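Chapter 7
Planning and Budgeting for Handling Equipment 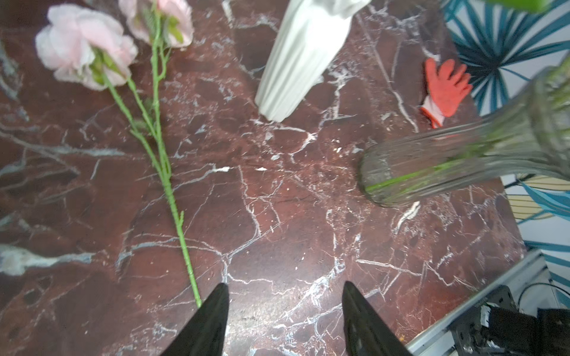 Buyers who have been through it once tend to disagree with the way this subject is usually taught. Start with the object, one of them wrote after reading an earlier edition of this chapter, and leave the catalog closed until you can say what the machine has to pick up, what it must never touch, and how often the mix changes. The order of topics in this edition follows that advice.

A purchase of handling equipment has three parts that are often budgeted as one: the arm, the tooling at the end of the arm, and everything needed to make the two of them useful in a given room. The arm is the part with a list price. The tooling may have a list price or may have to be made. The third part rarely appears on a quotation at all, and it is where most first budgets fail.

Consider a shop that arranges and packs table decorations. The items include artificial stems, a ribbed ceramic vase, and a clear glass vase with stems inside it. A stem is thin and has side twigs that catch on things. A ceramic vase is rigid and changes width along its height. Clear glass gives many cameras trouble, and the stems inside it can be mistaken for stems outside it. A two-finger gripper may be able to handle all of these, but the buyer should not assume that one set of fingers, one grip force and one camera setting will do for the whole list. Each added setting costs setup hours, and each hour belongs in the budget.

7.1 What the chapter covers

Section 7.2 explains how to write an item list. Section 7.3 deals with quotations and how to compare them when suppliers have divided the work differently. Section 7.4 covers floor space, work surfaces and power. Section 7.5 takes up spare parts and service, and Section 7.6 returns to the question of whether to buy, lease or wait.

Readers who have not yet worked through the depreciation tables in Chapter 5 should do so before Section 7.6.

7.2 The item list

An item list is a table with one row for each kind of object the equipment will handle. At a minimum, the columns give weight, the narrowest and widest grip width, surface, and the cost of a broken or marked piece. Weigh the items yourself. Supplier weights often include packing.

Work surfaces belong on the list too. A polished stone top with heavy veining looks very different to a camera from a plain gray bench, and a thin pale object can be hard to separate from a pale vein. If the trial will be run on one surface and the daily work on another, the quotation should say so. Patterned walls near the work area should be noted for the same reason. Covering a wall is cheap when it is planned and a nuisance when it is done in the second week of a trial.

The last column is for things that share the space without being handled, such as work gloves, hand tools and cable runs. They affect the clear area the arm needs, and clear area has to be paid for in bench length or floor space.

7.3 A first look at the numbers

The running case in this chapter is Uller, a packer of decorative goods. Uller asked two suppliers, Fulletti and Hattori, to quote on the same item list. All prices were requested to be valid as of 01/09/2026.

For a spare set of gripper fingers with mounting hardware, Fulletti quoted $942 and Hattori $1,079. On that line alone Fulletti is the cheaper. Hattori's price, however, included fitting and a grip test on every row of the item list, while Fulletti charged fitting by the hour at $95. If fitting takes 2 hours, the Fulletti price becomes $1,132 and the order is reversed. Uller's first comparison sheet had no row for fitting, and the difference went unseen until the second round.

The arm itself was quoted by both firms with the rail and cable supports listed separately. Students should check whether such parts have been counted twice, a common mistake when an equipment budget is put together from several documents. The software in the case, a scheduling package called Cloketti, is billed by the year and is treated as an operating cost throughout.

Before going on to Section 7.4, prepare a comparison sheet for the finger sets with separate rows for parts, fitting and testing. Keep the sheet. The same rows are used again in the service contract exercise in Section 7.5.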